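Vurkedau bench notes: finger pads and wrist camera
Posted Sep 15, 2019 in Workshop

The left gripper on the Vurkedau cell had started closing off center, so I pulled both pairs of fingers and went through the mounts. One of the 8 screws had backed out two turns. All of them got cleaned, a drop of medium threadlocker, and were torqued in a cross pattern.

Pads next. I keep the Akico pads until the texture goes smooth at the tip. Pale speckling on the face is cosmetic and I leave it alone. The spare set stays in the drawer until October.

After any finger work the wrist camera offset has to be redone. Open the gripper fully, check that both fingers show at the bottom corners of the view, then run the Gustudach routine with 13 poses per arm. Residual was under 2 pixels on both sides. If it comes out higher, check the camera bracket before repeating.

Cables: leave enough slack at the wrist for full rotation. I moved one tie back 36 mm.

Parked both arms with fingers open and put the basket and the fruit out for a pick test.

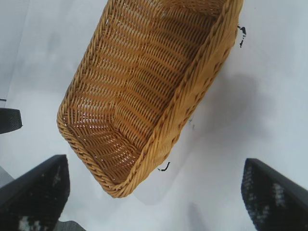
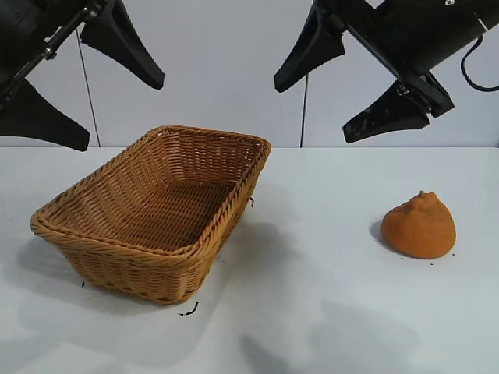
Wrist view over the basket first, then the fixed camera with both grippers clear of the table.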